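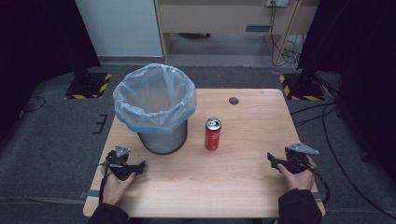 My town spent 2,000 dollars last year on a leaflet about recycling, and I doubt it kept many cans out of the landfill. The leaflet was clear enough. It said aluminum goes in the blue cart, and everyone on my street knew that already. The trouble starts indoors, with the bin people have within reach. A gray metal wastebasket with a plastic bag folded over the rim, a red can standing a few inches away: if that is the only bin in the room, most of us know where the can will end up.

I rent out desks in a building on Fundley Street, and in November I took away half of the wastebaskets. I put a can bin beside every one that was left. Two tenants complained. Serena Mazza, on the second floor, wrote me a long email saying she should not have to get up to throw away a tissue. She had a point, and I gave her basket back, with a can bin next to it.

We paid 300 dollars for the bins. Nothing else changed, and I put up no signs. By spring the cleaners were taking out a full bag of cans each week, where before they had taken out none.

People who work in waste policy tend to talk about attitudes. Wendell Wojcik, who sits on our council, told me residents need to care more. I think they care plenty. They are also tired, on the phone, or late for a meeting, and they drop things in whatever is closest. I do it too.

So I would like the town to skip the next leaflet and spend the money on small indoor bins, starting with the library and the schools. Let apartment buildings ask for them as well – they have the least storage space and get the least help. Some bins will be used for umbrellas. I can live with that.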